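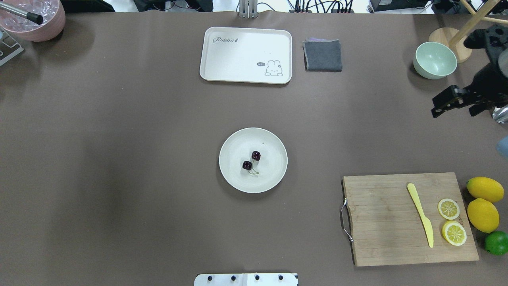 How do you set a table for one person so that it does not look poor?

Leave space between the things and use a plate that is bigger than the food. A small portion on a wide rim looks like a choice, and people eat it more slowly.

This is the first advice the owner of Sutunora gives to everybody who enters her shop. She sells plates, trays and table cloths in two rooms behind a bakery, and for four years she has also given evening lessons about small desserts and how to serve them. I visited her on 18 February 2026, before one of these lessons.

"My students come with a lot of ideas," she told me. "They want flowers, candles, three kinds of spoon. I ask them to begin with fruit. Two cherries on a cream plate, with the stems still on. Then we look at it for a minute and we talk."

I asked why the stems must stay. She said that a stem gives direction to the plate, and the guest has something to hold. She also likes dark fruit on light dishes. Strawberries she finds more difficult, "they are already shouting."

About trays she has a strong opinion. Many customers believe that a tray is only for carrying, and they put it away when the guests sit down. She prefers that it stays on the table, at the far side, with a folded napkin next to it. One tray she uses in the lessons is cream white, with the word "Rabbit" and a small carrot in one corner and a cartoon bunny that says "hi~" in the other.

"Adults smile at it more than children do," she said. "I had serious trays from Pivirell, very beautiful ones, and people were afraid to touch them. With the bunny they relax."

The napkin is dark gray. She tried white ones in the first year and she washed them every evening — cherry juice does not forgive. Now she buys dark cloth from a small weaver called Geum and folds it in a simple square. Fans and swans she leaves to hotels.

We spoke also about ice. In her opinion crushed ice belongs in a round container with some color, pink or mauve, because clear ice in a clear glass disappears on a pale table. For summer lessons she puts fruit on the ice for a short time before serving, and in winter she does not.

The next course begins in May and costs 69 for one evening, with fruit included. I asked if she will teach cakes one day. She laughed and said that her neighbor, the baker, would be angry with her. Then she moved the chairs, and the first students were at the door.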